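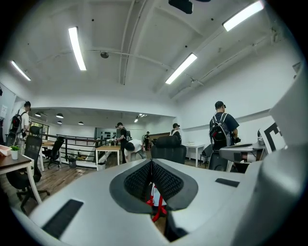
Handout 2: Notes on the Clundetora visit

The Clundetora open day is the closest this course comes to a field trip, and attendance counts toward your grade, so please read these notes before you write yours. The demonstration was on hand-held grippers: a person carries the gripper, does a chore with it, and the recording is later used to teach a robot arm the same chore. You were told in week one that the textured pads matter more than the motors, and I saw several of you writing down the motors anyway. Look at the jaws. The two pads slope toward each other and leave a narrow gap at the middle, and the surface is all small raised shapes, the same one over and over. An item with straps, like the white one with the red straps under the jaws, is a fair test of any gripper, and a question on straps may well find its way into your write-up.

Setting

The work was done upstairs among desks and office chairs. Some of you seemed let down that there was no cage with a flashing light on top. A chore recorded in a tidy cage teaches a robot to work in a tidy cage, and the customers at Wesel and Stestlow do not have one. They have chairs on wheels that are never where they were yesterday.

The people doing the recording wore caps and backpacks. They were polite about being watched by 17 students, most of whom stood exactly where the next chore was supposed to happen.

What we were told

One chore is recorded many times, with small changes: the item is turned, the table is swapped, the person starts from the other side. The morning's target was 46 recordings of the same chore. Anyone who thinks robotics is glamorous should picture number 31.

Bad recordings are thrown out. Our guide defined a bad recording as one where the person forgets they are a robot, for instance by helping with the free hand. Please use this definition in your reports. It is better than the one in the reader, which I wrote.

The marker panels, with their angular black patterns, are used to work out where things are relative to each other. If the pattern is covered for too long, the position drifts, and so does everything that gets worked out from it. See the notes on pose error, page 25, and the correction to page 25.

The Kırmızıgül question

Somebody asked why the Kırmızıgül arm, shown in the afternoon, took so long over a job that a person does without looking. The answer we got was "safety settings." This is true. It is also what I would say. In your write-up, try to separate three kinds of slowness:

the arm is limited to a low speed on purpose
the software is still making up its mind
the grip was poor, and the arm is trying again

You can tell the last two apart by watching the jaws. If they have already closed and opened once, it is the grip.

For your write-up

Two pages. The margins are to stay as they are in the template. Choose one chore from the morning and describe it so that somebody who was absent could repeat it, including where the hand starts, what the jaws touch first and when they let go. "Picks up the item" is one line, and I will give it one line's worth of credit.

Add a paragraph on what would go wrong if the item were soft, had straps, or both. Sketches are welcome. Last April I was handed a sketch of the lunch buffet, carefully labeled, and it did not count as a workspace diagram.

If you took home a visitor badge, bring it to the next lab. Clundetora would like them back, and they have written to me twice.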